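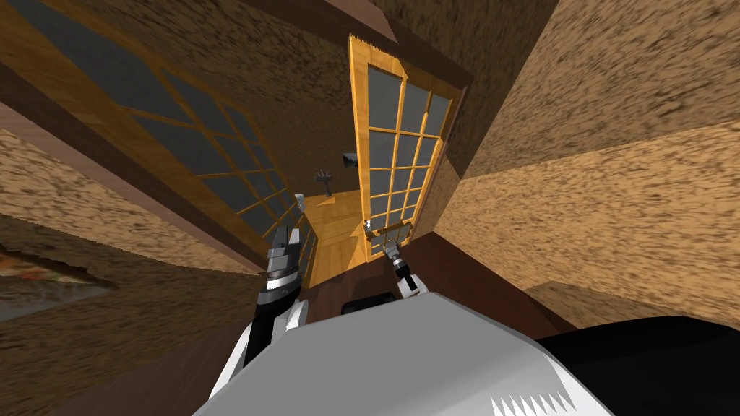 UNIT 2: HEAT AT HOME

Chapter 4
Where Does the Warmth Go?

Put your hand near the bottom of a door on a cold night. Feel that? A thin stream of chilly air is sliding across your fingers, and if you move your hand up toward the top of the same door you may notice the stream fade away, or even turn around and head outside. A house is never really still. Air creeps in, air creeps out, and heat travels straight through walls that look perfectly solid. This chapter is about all of that traffic, and I think it is one of the best subjects in the whole book, since you can study it in your socks.

In Chapter 3 you learned that temperature and heat are different things. Temperature tells you how fast the tiny particles in a material are jiggling, on average. Heat is energy on the move from a warmer place to a cooler one. Keep that second idea close, for it runs through every page that follows. Cold does not "get in" to a house. Warmth leaves, and sometimes cooler air moves in to take the place of warm air that has left.

The Winter at Orar Street

Trefor Bowen was a schoolteacher who bought a drafty old house on Orar Street and could not understand his heating bills. He kept the thermostat at 70 degrees Fahrenheit, wore a sweater, and still felt cold whenever he sat near the front hall. So he started a notebook. Every evening he wrote down the temperature in each room, the temperature on the porch, and how long the furnace had run. By the end of his first winter he had 622 readings (he was a very stubborn man, and we should all be grateful for it).

When he plotted them on graph paper, a pattern jumped out. On nights when it was 18 degrees outside, the furnace ran much longer than on mild nights, as you would expect. But on windy nights it ran longer still, even when the porch thermometer said the same thing. The wind had no business changing the temperature of a closed house! Unless, of course, the house was not as closed as it looked.

We will come back to Bowen's notebook several times. His graph for the month of January is printed in the Data Pages at the end of the unit, and you will need it for Activity 4B.

Three Ways Out

Heat can leave a room by conduction, convection, or radiation. You have met these words before, so let's put them to work.

Conduction is heat passing through a material by contact, particle to particle. Press your palm against a single pane of glass in winter and your hand cools quickly. Glass lets heat through fairly easily, and a thin sheet of it does not put up much of a fight. Wood does better. So do wool, cork, and foam, mostly thanks to the air trapped inside them. Trapped air is a wonderful insulator, and it costs nothing.

Convection is heat carried along by a moving fluid. (Remember that air counts as a fluid.) Warm air is less dense than cool air, so it rises, and cooler air slides in underneath. This is what you felt with your hand at the bottom of the door. In a tall house the effect can be strong enough to make a loose attic hatch rattle.

Radiation is heat traveling as waves, with no material needed to carry it. Your own skin is giving off infrared waves right now. Stand beside a large bare window after dark and you may feel chilled on that side only, even if the air around you is warm. Your body is sending out more energy toward the cool glass than it is getting back.

In a real room all three happen together, and the fun lies in working out which one matters most. Thicker walls slow conduction but do very little about a gap under a door. A strip of felt along that gap will stop a draft and leave the window as cold as ever.

Words to Know
conduction, convection, radiation, insulator, draft, R-value

Before You Read On
Choose one room at home or at school. Write down where you think it loses the most heat, and which of the three ways is to blame. Keep your answer in your notebook and do not erase it, even if you change your mind later.

4.1 Measuring a Draft

You do not need fancy equipment to find moving air. Cut a strip of tissue paper as long as your hand and tape one end to a pencil.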